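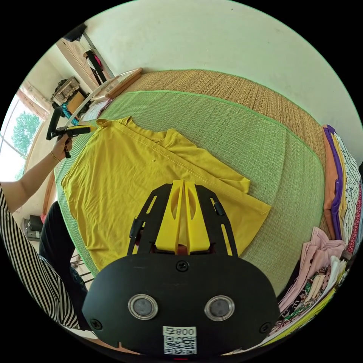

*Yellow T-shirt on a green woven mat.*

## Hopkin pears go to the Gundau trade fair

What a March it has been! Our growers' group took the Hopkin pear to the wholesale fair at Gundau for the first time, and I am still finding packing straw in my coat pockets. We set off with 67 crates, which felt like far too many when we were loading them at 4 in the morning, and came home with 9 (and two of those were promised to my sister-in-law).

Faraji Langat ran the tasting counter and must have cut up 200 pears before lunch. Buyers liked the firm flesh and the way it keeps, though a couple of them grumbled about the size, and I can't say they were wrong after the dry summer we had. 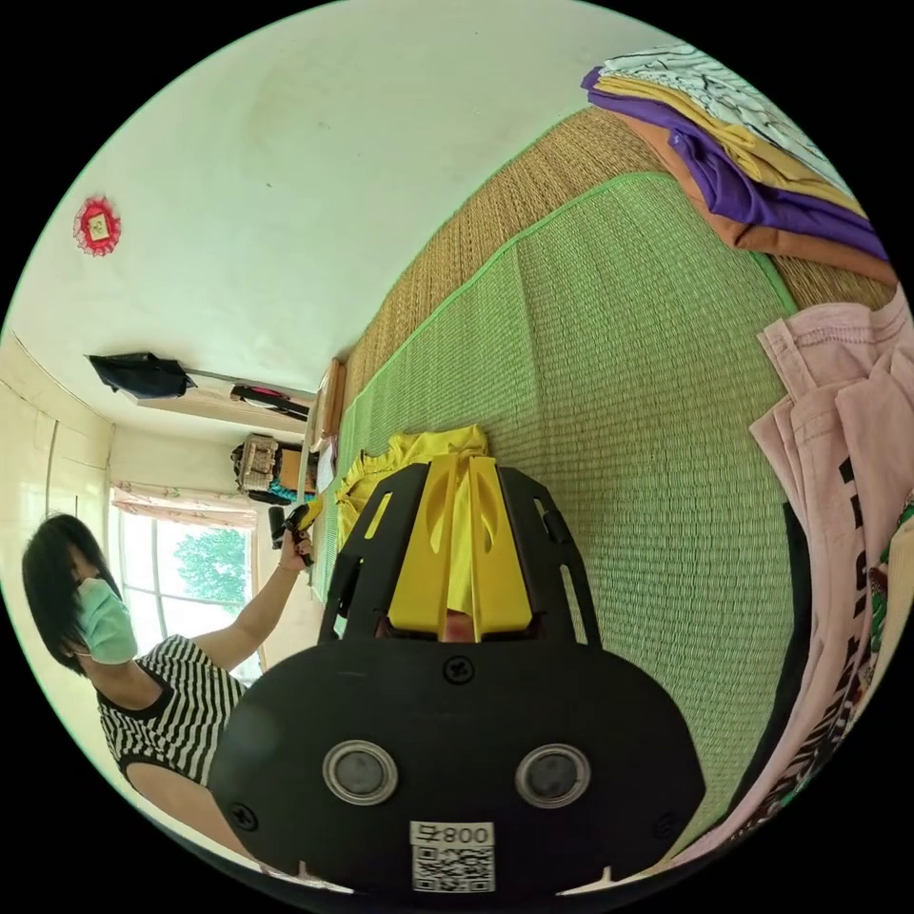
The nicest talk of the day was with the folks from Clevari, who supply greengrocers all along the coast and would like a trial load from the Cullside orchards this fall. Nothing is signed yet, so please don't go ordering new ladders! If you have late fruit to put toward it, call the packing shed at extension 3127 and leave your name, your acreage and the best time to reach you.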